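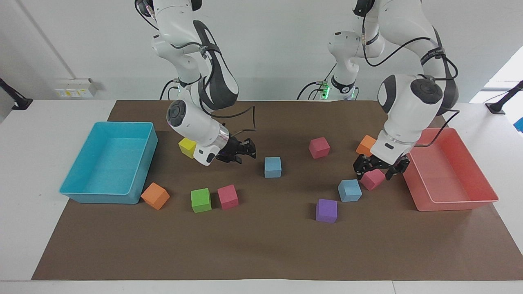
*Attachment 1: sorting table, brown paper mat, blue and red bins empty, cubes out.*

**Ticket 166 – paper mat creeps on the white table**
Opened by: Golshifteh Zarei
Assigned to: Martti Jääskeläinen
Location: Likstead, sorting table
Priority: low
Status: closed

**Problem**

The brown paper mat on the sorting table doesn't stay where it is put. It moves toward the back edge a little at a time, and by lunch it is 4 cm off. The bins rest partly on it, so they move too. The foam cubes are too light to hold anything down. I have been pulling the mat back by hand, which wrinkles it, and then the cubes tip against the wrinkles.

Same table as before, same bins. The paper is from the new Coste roll that was opened in May.

– Golshifteh

**Log**

**9:10, Martti:** Is the mat taped at all? The old one had tape on all four corners.

**9:25, Golshifteh:** Two corners, at the back. The front was left free so it could be changed quickly. Masking tape, the cheap one from the drawer.

**10:40, Martti:** Wiped the table with plain water and dried it. Put the mat back with fresh masking tape on the same two corners. Left it for 30 minutes of normal sorting. Still creeping, and the back left corner had let go.

**11:30, Martti:** Turned the paper over. One side of this roll is smoother than the other and it had been lying smooth side down. Rough side down is better. It still moved a few millimeters when the red bin was dragged across the mat.

**11:45, Efthymia Economou:** Please lift the bins when you move them. Also check what the table was cleaned with. We switched to the Brollach spray and it leaves a film if it isn't rinsed.

**13:05, Golshifteh:** Yes, that spray was used yesterday after closing. Not rinsed as far as I know.

**13:50, Martti:** Took the mat off again. Washed the table with warm water and dish soap, rinsed twice, dried with a clean cloth. The surface squeaks now, it didn't before. New sheet of paper cut, rough side down, cloth tape on all four corners, 6 cm strips.

**16:20, Martti:** No movement since the last entry. Pencil marks on the table at the corners still line up with the paper. I put the blue bin fully on the mat and told the others to lift it.

**16:35, Golshifteh:** Looks fine from here. The cubes stay put unless somebody bumps the table.

**Next morning, Martti:** Checked the pencil marks again, no change. Tape holding on all corners.

**Resolution**

Cleaner film on the table and smooth side of the paper facing down. Masking tape too weak for this paper.

**To do**

- Brollach spray: rinse with water after use on this table (Efthymia to add to the cleaning sheet)
- Order cloth tape, one roll left
- Mark the rough side on the Coste roll – Martti, done

Closed by Martti Jääskeläinen. Reopen if the mat moves more than a finger's width in a day.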